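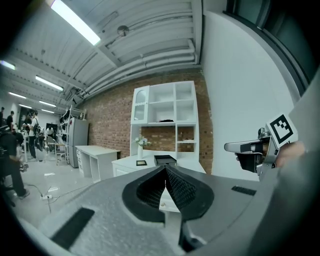 View from a hand-held gripper, with a second gripper and its square marker at right.

Gruvoren Opens Demonstration Collection for Skira Manipulation Dataset

BORKBY, September – Gruvoren has started collecting human demonstrations for Skira, a dataset intended for training household manipulation policies. Operators perform each task with hand-held grippers fitted with cameras, and no robot arm is needed at the collection site.

The first phase covers 100 tasks, among them clearing a counter, loading a shelf and opening cabinet doors. Gruvoren plans to record 900 demonstrations per task. Each operator may work with one gripper or 2, depending on the task sheet.

Gripper position is estimated from video and inertial data. Recordings with lost tracking are rejected at upload and the task is repeated.

"Most of our early failures came from too little variation in rooms and lighting," said Amirul Wijaya, data lead at Gruvoren. "We now change the site before we add more repetitions."

Recordings are processed with Amano, the company's in-house annotation software, which trims idle segments and stores gripper width alongside the video.

A sample of 500 demonstrations will be available to research groups on request. License terms and the file format specification are supplied with the sample.

Media contact: Gruvoren Press Office, Borkby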